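Esisthorpe Guest Laundry - Room Inspection
January 2026

Entry and floor
Door closes and latches by itself. OK
Floor clear, mats flat. OK
Comment: mat by the folding table curls at one corner. Tape it for now, replace on the next Alletti order.

Electrical
Outlets and cover plates. OK
GFCI test at the sink. FAIL
Comment: tripped but would not reset until the third try. Outlet tagged - do not use until an electrician has looked at it.

Dryers
Lint screens cleaned. OK
Vent hose behind dryer 3. REPAIR
Comment: hose has slipped partway off the wall collar. Lint on the floor behind it. Dryer is off until the clamp is replaced.
Outside vent flap moves freely. OK

Water
Shutoff valves turn by hand. OK
Supply hoses, no bulges or cracks. OK
Comment: hoses were last changed in August.
Floor drain. OK, slow

Fire and supplies
Extinguisher gauge in the green. OK
Exit light. OK
Detergent stored below eye level. NO
Comment: two jugs on the top shelf, moved down. Shelf limit is up to 24 pounds and the label is peeling.

Recheck open items within 23 days. 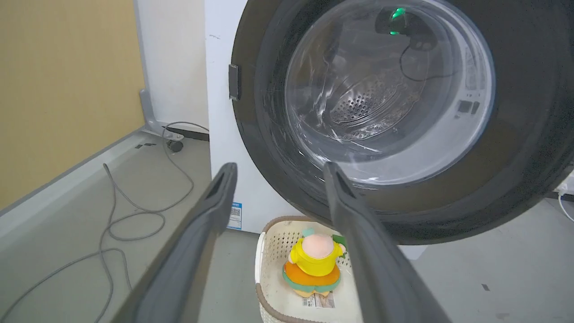 Washer, door ring and drum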